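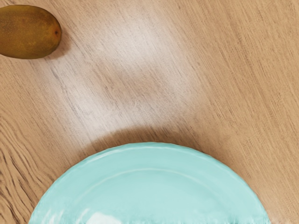 Tonddale Robotics Club, workbook
July, table-setting project, session 4

Got in at 5.30 and had the sim running before anyone else had their coat off. Very pleased with that, given how last session went (the whole evening lost to a driver update, never again). New thing for tonight: the wrist view and the room view both save properly now, with matching time stamps, so we can compare them afterwards without guessing which goes with which.

The task for the summer challenge is still the one Glenys Prydderch set us. Sort the fruit by spoken instruction, plate or no plate, and leave everything else on the table where it was. It sounds like nothing. It is brilliant fun and much harder than the year 9s expected, me included!

What we tried

Started with the kiwi, as it's the awkward one. Our colour rule was written for a nice green fruit and the sim's kiwi is a muddy olive brown, so the mask kept sliding off it and taking in bits of the table. Widened the hue range, which made it worse. Then Glenys suggested we stop fiddling with colour and look for closed oval outlines first, and colour second. Much better straight away. It still gets upset when only part of the fruit is in view, so the search now backs the wrist off and looks again before it decides anything.

The glare on the wood is the other nuisance. From high up it reads as a pale blob and the outline finder loves it. I've put in a rule that throws out anything with a soft edge all the way round. Crude, but I like it.

The plate is lovely to work with by comparison. Big, round, turquoise, nothing else that colour. We fit a circle to whatever bit of rim we can see and take the centre from that, so half a plate is plenty.

Layout for the long run

Red box and pink cup up at the far end as the things to leave alone, kiwi lower down and a bit to the left, plate nearer still with the red fruit on it. I want the gripper to begin open over the far end every time so that all the runs are comparable. We argued over whether the red fruit is a pomegranate or an apple and settled on calling it "red fruit" in the word list, which saves the instruction parser from having an opinion.

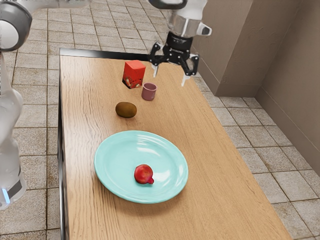 Scores

Ran 44 attempts on the kiwi instruction with the new outline rule. Only 3 failures, which had us cheering loud enough for the chess lot to look in. Two of the three were the same fault: fingers closing too early on the way down. The third I can't explain yet. Log saved under "skususetti" with the rest (yes, the silly folder name is staying).

To do

Slow the last part of the descent and see if the early closing goes away.
Try the instruction "put the kiwi on the plate" with the red fruit already there. Where should it go? We need a rule for free space.
Ask Glenys whether knocking the cup counts as a fail or a penalty.
Send the Gredham team our word list, they've offered to swap.
Bring biscuits, my turn.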